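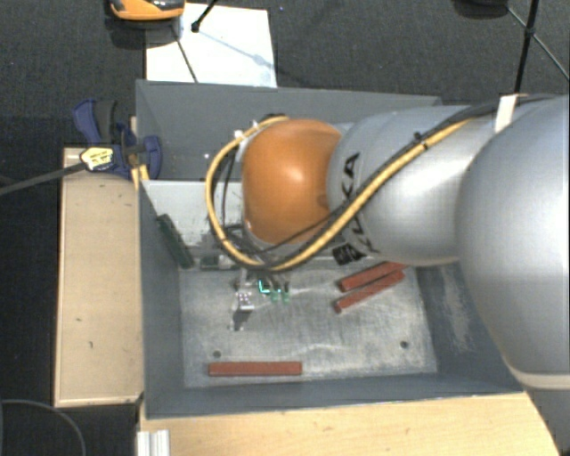

## The Long Harbour at Atport

The grain terminal at Atport has handled the district's harvest through four changes of ownership, and its records are now open to the public for the first time. The collection comprises 438 bound ledgers, together with wharf plans, wage books and correspondence with the shipping agents Caldeira.

Abílio Torres, who directed the cataloguing, regards the wage books as the most valuable portion. They record the names of seasonal labourers who appear in no municipal register, many of whom travelled from Wurnach each January and returned home once the last vessel had cleared.

> "A family may find a grandfather here under three spellings," Mr. Torres observed. "We have kept every one of them."

### Access to the Collection

Readers may consult the ledgers by appointment at the Trarov Reading Room, which seats six. Copies of single pages are supplied free of charge to descendants. The wharf plans remain closed while their linen backings are repaired, and enquiries concerning them should be made in writing to the archivist.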